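Student teams to plug in the cables themselves at the Brendivham Robot Handling Challenge

Sunday, January 28, 2024

BRENDIVHAM – Entries are now open for the Brendivham Robot Handling Challenge, a competition for school and college teams that build and program their own control software for a two-fingered robotic gripper. The final will be held in July at the Isano Hall in Brendivham.

The challenge is open to teams of students aged 16 to 19. There is no entry fee. Each team is lent a gripper and an arm for the spring and summer terms and must return both after the final.

This year's theme is cables. In previous years teams have moved blocks, stacked cups and sorted bottle tops by colour. The organisers chose cables for the new season after teachers asked for a task closer to the work done in server rooms, workshops and telephone exchanges. A cable bends when it is held and springs back when it is let go, and the plug has to be turned the right way round before it will fit.

The competition has three rounds. In the first, the gripper must pick up a network patch cable from a flat surface and hold it clear for ten seconds. In the second, it must lay the cable along a marked route without crossing the line. In the third, it must push the plug into a wall socket until the clip catches. Teams may attempt the third round only if they have scored in both of the others.

Points are given for each completed attempt, with a deduction if the plug or the cable jacket is damaged. The highest possible score is 93. Last season's winning team finished on 58, under a different set of tasks, and the two scores should not be compared directly.
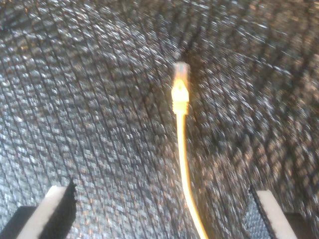

Yellow patch cable with a clear RJ45 plug between the open fingers of a gripper. Photo: Hikutach Student Robotics Club

The Hikutach Student Robotics Club has been trying out the tasks ahead of the launch, and its notes have been used to write the rules. The club meets after lessons on two evenings a week and has taken part in the challenge since its second season. Its members will not compete in the cable rounds this year, as they have had early sight of the material, but they will run the practice table on the day of the final.

Several of the club's suggestions have been adopted. Teams may choose the colour of their cable, provided the plug is a standard RJ45 and the cable is no longer than the one supplied in the kit. Finger pads may be changed or re-covered between rounds but not during an attempt. Cameras may be fixed to the arm or to the table, and teams may use both – the rules previously allowed only one.

All software must be written by the students. Published libraries may be used if they are listed in the team's logbook. Teachers and mentors may explain and advise, but may not type code or touch the arm once an attempt has begun. The logbook carries marks of its own and should record attempts that failed as well as those that scored.

The equipment loans are paid for by Ouellet, an engineering firm based in Brendivham, which has supported the challenge from the start. The firm is also offering a day in its test workshop to the team with the best logbook, whatever its place in the final table.

Places are limited to 16 teams. If more apply, places will be drawn by lot, with half kept for schools and colleges that have not entered before. Schools may send more than one team but will be lent only one set of equipment. Teams should have between three and six members, and one adult must be named as the contact.

Entry forms, the full rules and the parts list for the practice board can be requested from the challenge office. Kits will be sent out once places have been confirmed. Teams that need help with transport to Brendivham in July should say so on the form – a small travel fund is available.

The final is open to the public and admission is free. Doors open at 10am and the first round starts at 10.30am. The Isano Hall has step-free access and a café on the ground floor.

ENDS

Notes to editors

The Brendivham Robot Handling Challenge is a yearly competition for students in full-time education. Press places at the final can be booked through the challenge office.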